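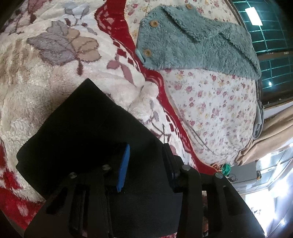

## Re: finger pads for the hand-held gripper

On Monday Prasert Bunnag wrote:

> My pads let go of thin cloth about one try in three. Towels and fleece are fine. Is it the pad or the linkage? I've got the Padier servo set to 50 percent and don't want to push it further on printed parts.
>
> Also, has anyone tried folding on a bed? My table is too hard and the fingertips skid.

Prasert,

Pad first. I had the same trouble until I switched to a softer strip, the blue one on the left finger. Cut it 20 mm wide and glue it only along the back edge so the face can give a little. Mine has lasted 641 grabs by the counter so far.

Then check the pins. If the linkage has side play, the fingers meet at the tips and stay open at the base, and thin cloth slides out through the gap. I reamed the holes by hand and the play is nearly gone. Si-eun Joo pressed in bushings on hers – more work, but she hasn't had to redo them.

I've been working on the bed this week, black cloth on the plush blanket. The tips can sink in under a folded edge, so no skidding. The trouble is that the blanket pile gets pinched along with the cloth. Coming in at 30 degrees or so helps. Straight down is bad.

I'd leave the servo at 50. Mine is lower than that.

The linkage file is in the Kutine folder. Use the second version, the first has the slots too short.

Ha-rang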